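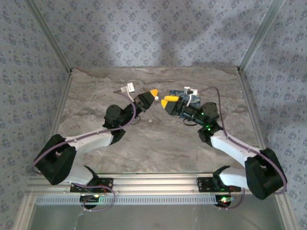 Relletti two-arm cell, both grippers over the marbled top

The Relletti is our bench-size two-arm cell, and we are very fond of it. Both arms bolt to one wide aluminum extrusion along the front, so you can get a hex key to either base without climbing into the enclosure. Lino Ferri laid it out that way after a long November of reaching around corner posts, and it makes upkeep a pleasure!

Setting up
Bolt down the left mounting plate first, then the right. Leave the screws a quarter turn loose until both arms have been swung through their full reach, then tighten. Each arm has its own purple cable along the forearm and around the outside of the elbow. Keep it on the outside and leave some slack there (a tight cable tugs at the wrist module and you'll chase odd faults all afternoon).

Home one arm at a time. Once both are homed, bring the fingertips toward each other over the middle of the table and stop while there's still a gap. If one sits higher than the other, trim it at the wrist joint and save the offset under that arm's name.

Looking after the fingers
The yellow fingertips are the part you'll handle most. Wipe them with a damp cloth at the end of a shift, then open them wide and check the wrist view: you want a finger in each bottom corner and clear tabletop between.
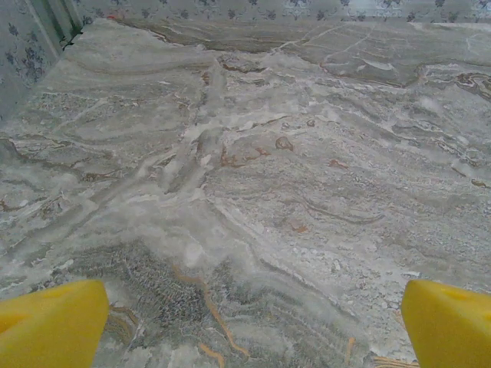

Do I have to home both arms again after changing a fingertip?
Only the arm you worked on. Home it, run the finger check and compare its saved offset with the old one.

Every 3,365 cycles, check the base screws and look along both cables for rubbed spots. Przemysław Śliwiński keeps the Cudcombe cell and does his at 1,281, which is keen, but his joints feel lovely.

Spares
Fingertip set, yellow: Amaral 31
Forearm cable, purple: Wurier, left or right
Base screws: bag of 3, order two bags per arm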